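The Shirt from Borkby

My uncle left me his tailor shop in Prudlow, and I want to say up front that I can't sew. I can do a button if you give me an hour and don't talk to me. But there I was in May with the keys, a cat nobody had mentioned, and a ticket book with one ticket still open.

It said: Tiago Amaral, white, take in at sides, 6 dollars. No phone number. My uncle wrote everything like he was being charged by the letter.

I asked Ji-hoon Wang next door, who fixes shoes and knows everybody's business. "Amaral went to Borkby," he said. "Got a job on the ferry. He was getting married, I think. Or his brother was."

Well, which one? You can't just sit on a man's wedding clothes! I dug through the back room for two evenings and found it under a pile of curtain lining, the ticket still pinned on.

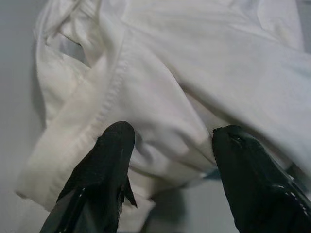
White, cotton by the look of it, and badly in need of an iron.

So I ironed it (twice, the first time made it worse) and took the 50 bus out to Borkby with the thing folded in a bread bag on my lap. It's a long ride. A woman across the aisle told me all about her knees.

Tiago was on the dock, coiling rope, and a lot older than I'd pictured - seventy, easy. He opened the bag and didn't say anything for a while.

"Your uncle told me it'd be ready in 3 days," he said.

"When was that?"

"Before the wedding." He held it up against himself. It wouldn't have closed over half of him. "We've got grandkids now."

I told him there was no charge. He gave me the 6 dollars anyway, in coins, and asked if I could let it back out at the sides. I said sure, give me 3 days.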